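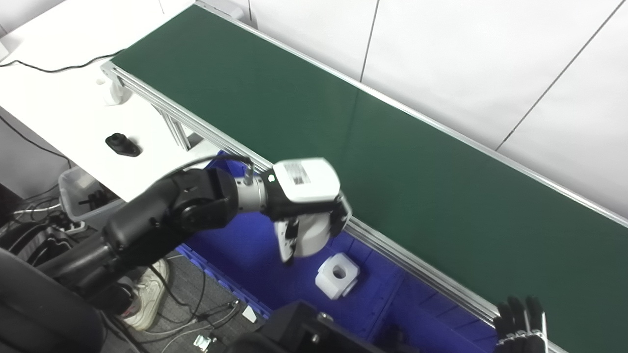 Belt drifts toward one rail on a small flat-belt conveyor

Posted by Kendadano

I have a bench conveyor with a green belt on a slotted aluminum frame. Over a shift the belt walks toward the near rail until the edge rubs. I center it in the morning with the tail pulley screws and by 3 in the afternoon it is back against the rail. Belt length is 1438 mm, width 213 mm. Tension feels normal. Is this a pulley problem or a frame problem?

Druvov
Check the frame first. Measure both diagonals between the pulley shafts. If they differ by more than 2 mm the frame is out of square, and the screws will only hide it for a while. Loosen the cross members, square it up, retighten, then set both tail screws to the same distance from the end plate. Adjust a quarter turn at a time and let the belt make at least ten full passes before you touch it again. Also put a level across the rails. One leg bracket that has slipped in its slot is enough to twist the frame.

Wilczyńska
mine did this, it was dirt on the drive roller. clean it

Pak-hei Lui
Agree with Druvov on the diagonals. If they match, take the belt off and turn it end for end. If it now drifts to the other side, the splice was cut crooked and the belt needs replacing.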